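Open day at Stikent: two arms and a pencil case

We had been trying to get over to the Stikent workshop since last October, and the open day on Aug 7, 2018 finally gave us the excuse. What a good afternoon! Around 270 people came through the doors, plenty of them with kids, and the line for the tabletop demo ran back past the coffee stand for most of the time we were there.

The tabletop demo was the one we had come for. Agustina Carrasco, who leads the group behind it, calls the setup Melollow (she wouldn't tell us where the name comes from). It's a pair of arms facing each other over a plain wooden table, and the job is handling ordinary stuff: pens, fabric, dishes, the things you have lying around the house. Rigid parts in a tray are a problem people have worked on for decades. A soft pencil case that sags when you grab it is much harder, and you could tell from the way Agustina talked about it that this is the part she loves.

She had us put our own hands in the arms' place first. Try picking up a limp piece of cloth with only two fingertips, eyes on the fingertips, and you start to see the trouble. Where do you pinch? How much cloth do you need between your fingers before you trust it? I dropped mine twice, and Zineb Hamdy, who came along to help me take notes, dropped hers once and has mentioned it several times since.

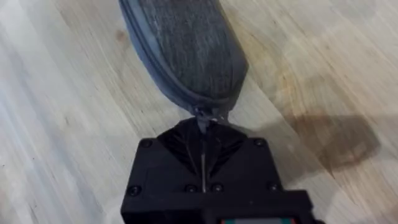
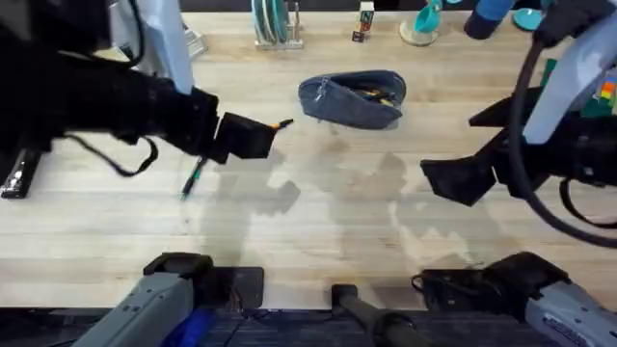 Soft things and small things on the Melollow table, Stikent open day. First, a gripper with a pinch of gray fabric; second, both arms over the table, with the pencil case and a pen between the dishes and the near edge.

What struck me, standing a few feet away, was how much thought goes into where things sit. Agustina's team moves the objects between runs so that the arms never get the same table twice. They have logged 1079 runs so far, and she scrolled through a few of the early ones for us on her laptop, including a lovely long one where a pen gets nudged all the way across the wood and over the side. She seemed fonder of that one than of any of the good ones.

The two views are worth a word too. One camera looks down on the whole table, and a small one rides close to the gripper, so you get the big layout and the close-up of the fingertips. On the close-up you can make out the fibers in the cloth! A boy next to us watched that screen for a good ten minutes and never looked at the arms at all.

We also caught the end of a talk by the Orellana people on fixing up older machines, which we'd like to cover properly in a later issue, and Zineb came home with a Brurnura tote bag full of leaflets. If you'd like to look through them, ask her.

Stikent hopes to run another open day next year, with more room around the table and a second session in the evening. Agustina is also happy to have small groups visit before then. Send us a note if you'd like to come along and we'll put a list together.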